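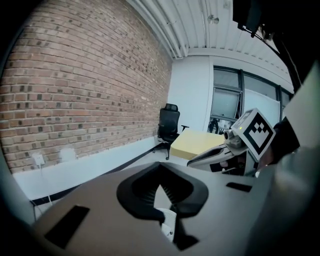
Figure 1. Chair and table at the corner where brick meets painted wall.

Filed under: Course Materials / Workplace Upkeep

Unit 2: Clearing and Resetting a Shared Workroom

This handout accompanies the second unit of the Wukdale certificate in workplace upkeep. Students should read it before the practical session in November and bring a copy with them. The practical lasts 50 minutes, of which 40 are spent in the room.

2.1 Reading the room

Before anything is moved, the student walks the edges of the room and notes three kinds of item: fixed, furnishing and loose. Walls, baseboards and outlets are fixed. Chairs and tables are furnishings. Loose items include wrappers, packaging, paper and offcuts, and these are the subject of this unit. Cables are entered separately on the Fadton sheet, even where they lie on the floor.

A furnishing is returned to its place only after the floor near it has been checked. Material often collects behind chair bases and under table edges, where it cannot be seen from the doorway. 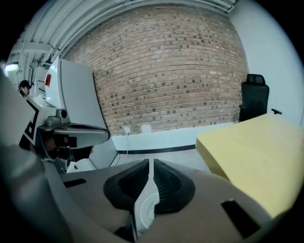 Figure 2. The brick wall, with a cable running from a low outlet across the floor.

2.2 Cables and outlets

Students do not unplug anything during a reset. A cable crossing open floor is recorded with its outlet and its direction, and the sweep is carried out on each side of it. Power strips are lifted only by the room supervisor. Where several cables lie together, loose litter among them is picked out by hand -- a broom will drag the plugs.

2.3 The wastebasket
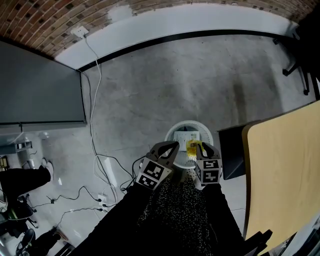

Reading time: 2 minutes

A wastebasket should stand on clear floor, within reach of the table but outside the path of the chair. Crumpled film and wrappers take up far more space than their weight suggests and should be pressed down before the liner is judged full. Paper and card already in the basket are left there unless the building separates them. At Hattar, where card is collected separately, students check the top layer and remove any clean pieces.

The liner is changed when the basket is nearly full, and in any case at the end of the day. Liners are tied inside the room, not in the corridor.

2.4 Cardboard and soft plastic

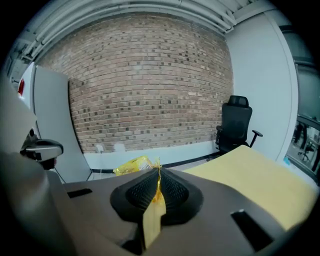

Cardboard is sorted by size before it is sorted by condition. Large flat sheets go against a wall or on a table, and narrow strips are gathered and bundled. Both kinds appear together in this room, a broad sheet with a straight edge and a thin upright strip, and they should be entered on separate lines of the sheet. Soft plastic is handled next. The crumpled yellow bag on the floor counts as one loose item regardless of what it may once have held, and is checked for contents before disposal. Tape is peeled from cardboard where it comes away easily; otherwise the taped section is cut off.

2.5 Assessment

The reset is marked out of 9. Marks are given for the written record as well as for the floor, and a student who clears the room without completing the sheet cannot pass the unit. Corrections are made in ink with a single line through the error.

Related materials
Unit 1: Floor Types and Their Care
Unit 3: Storage Shelves and Labeling
The Fadton Sheet: Notes for Completion
Larkoton Site Rules for Students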